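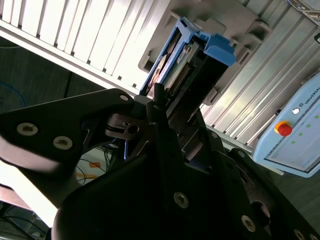
Blue caddy at the light gray bracket, connector pins facing up.

Dokport bench, June, 2:40 pm. Caddy work for Lonia. Bracket is the Rana part, notched side out. Check both blue tabs for cracks before each run. Drive stays in the caddy the whole time, label edge to the front. Wipe contacts with a dry swab only. 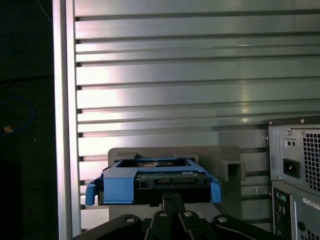
Tower
Dell board, side panel off. Keep the black cables clear of the carrier. Log serial under 1174 in the Brivia sheet. Still need a spare carrier and a longer SATA lead.
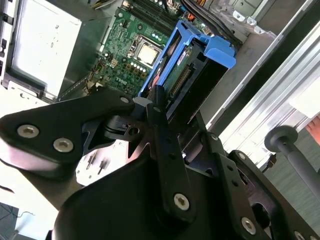 Carrier in the open case, power supply to the left.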